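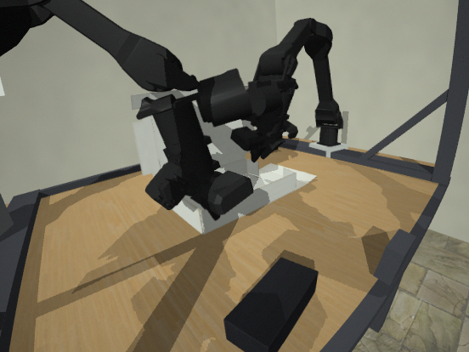
A wooden tabletop, the sort that rewards a little care.

My neighbour Gwenllian Vaughan swears by beeswax for her kitchen table, and after years of fussing with sprays I've come round to her way of thinking (she does love to be right!).

Wipe the top down with a wrung-out cloth and leave it to dry overnight.

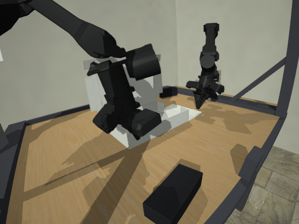

Then rub in the wax along the grain, a small patch at a time, and have a cup of tea before you buff it. A 200 g tin lasts me well past April. 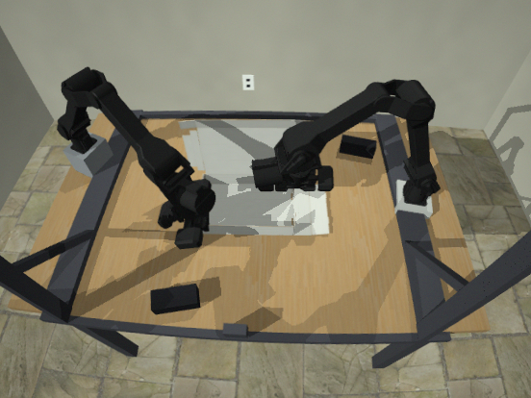

White rings from hot mugs

Dab on a little mayonnaise, leave it an hour and wipe it off.

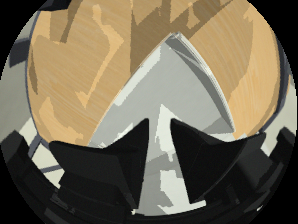 How often should I wax the table?
Twice a year is plenty for most kitchens, or sooner if the wood feels dry.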